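Hand build log, September, evening

All four fingers move! I came back to the bench after dinner meaning to chase the encoder dropout on the second finger, and it went away as soon as I re-crimped the connector inside the palm. I'm a little annoyed that it took two evenings to get to a crimp, but mostly I'm thrilled.

Tonight's values, so I don't lose them again: position range 0 to 1023 on every finger, PWM at 4000 Hz. I tried going lower and the whine came back right away. The Fukomier driver board seems happy there, and I'm leaving it alone.

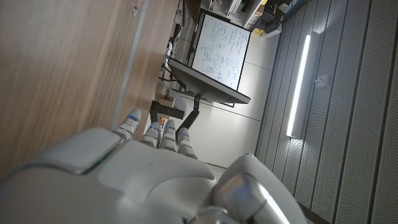 Posted by Wosel
Filed under: Hand build, Plarance shared workshop

The blue lights near the fingertips are my favorite part so far. I have them tied to the finger controllers — blue means the joint is talking on the bus — so I can check all four with one look instead of scrolling through the log. The green strip on the casing is on the main supply and does nothing clever.

Thumb next. It still runs on the old Kalniņš firmware, build 2095, and it drifts when I hold a pinch for up to a minute or so. My guess is the current limit, but I want to log it properly before I touch anything. If anyone has the newer build on a stick, please leave it in my drawer.

Also to do: shorten the palm harness, print another cable clip (the first one snapped at the hinge), and write down the torque for the tiny knuckle screws, which I have now looked up three times.

Left the sleep script off. Power down at the wall if you're last out.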